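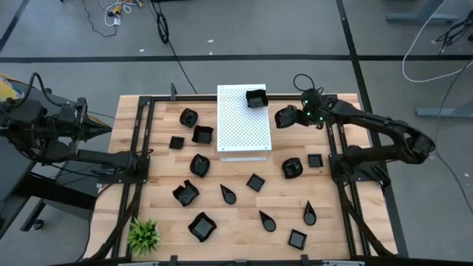 Reading time: 1 minute

4.2 Caring for an Oiled Wood Worktop

Apply Vendar oil before first use and again every December.

1. Clear the worktop and wipe it with a damp cloth.
2. Allow the surface to dry overnight.
3. Sand raised grain lightly with 200-grit paper, following the grain.
4. Spread a thin coat of oil and remove the excess after 11 minutes.

Note: Black tableware may mark fresh oil - keep it off until the coat has cured.

Caution: Oily rags can ignite. Lay them flat outdoors to dry.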